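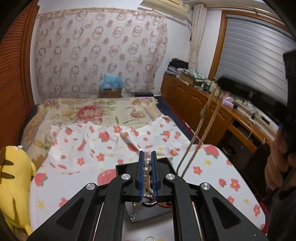 Photo: Kapoor

How often should pearls be restrung, and can I do it myself?

I have a few strands that came down to me from my grandmother, and I'd like to start wearing them more than once in a blue moon. The longest one has gotten a bit loose, and when I hold it up by the clasp I can see thread between some of the pearls. I called a jeweler over in Ciltville and she said to bring it in, but she has a long waiting list before the holidays, and my niece's wedding is on a Saturday in October. Is it safe to wear once as it is? I sew a fair amount and I'm pretty patient, so I wondered if this is something a careful person could learn at the kitchen table.

Karik

Oh, how lovely that you're going to wear them! My mother always had hers done every year or two, but she wore them to church every week, so yours may be able to go longer. What you describe - seeing thread when it hangs - does mean the silk has stretched, and I wouldn't risk it at a wedding with all that hugging and dancing. If one knot goes you could lose a pearl under a table.

You can certainly learn. Buy silk cord with the needle already attached, and practice on cheap glass beads first. I did 13 practice knots before I got one to sit snug against the bead, and I was ready to throw the whole thing out the window. A towel under your work keeps everything from rolling away.
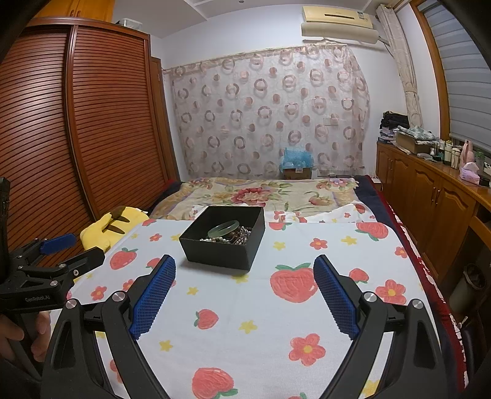
The other thing I'd say is to store them flat and by themselves when you get them home, in a soft pouch if you have one. Pearls scratch easily, and hanging them up stretches the silk. Put them on after your perfume and hairspray, and wipe them with a soft cloth at bedtime.

Dreker

just take it to the jeweler. mine charged by the inch and it took 6 days

moth707

I'd second practicing first, but please take a photo of the strand before you cut anything! Most are graduated, and it is a real chore to sort the sizes out again afterward. I snip off a few at a time and lay them in order in the groove of a bead board. Also, if the clasp is old, have somebody look at that while you're at it. Mine was the part that failed, and the string was perfectly fine.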